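Print
E-mail

Fruit Trays and Snacking in Shared Spaces: Does Presentation Matter?
Project report, Naylor Hall Food Habits Group
June 28, 2018

Our assignment was to test the claim, repeated in the Flukwood housing handbook, that students eat more fruit when it is set out attractively. The handbook gives no source. We went in doubting it, and we still doubt most of it.

For 12 days we left fruit in two lounges, Naylor and Skoslow. Naylor got its fruit in a tray. Skoslow got the same kinds of fruit in the paper bag from the store. We logged 259 pieces taken in all, and Naylor came out ahead by 31. That sounds like a win for the tray until you consider that Naylor is also next to the laundry room and has far more people walking through it. We did not count foot traffic, and we should have.

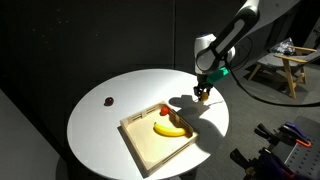

Choice of container took up more of our meetings than it deserved. The handbook recommends a "natural, open" display, so we settled on pale wood with low sides and handle slots, and on a round white table it does look nice. Looking nice is a weak result. A square tray holding one banana and a small red fruit is mostly bare wood, and a plum sitting out on the tabletop is just as easy to grab as anything inside the walls. We never found a good rule for logging fruit outside the tray. In the end we counted it as tray fruit – a decision that favors the handbook.

Bananas went first in both lounges. Plums went last. Neither fact has much to do with presentation, and we suspect that what people already like explains more than any tray could.

We also asked 8 students why they took fruit. Most said they were hungry. One mentioned the tray, but only after we brought it up, so we left that answer out of the totals.

If the project runs again in July, the containers should switch lounges halfway through. Prollum, the other lounge we considered, would be a fairer match for Skoslow.

Print
E-mail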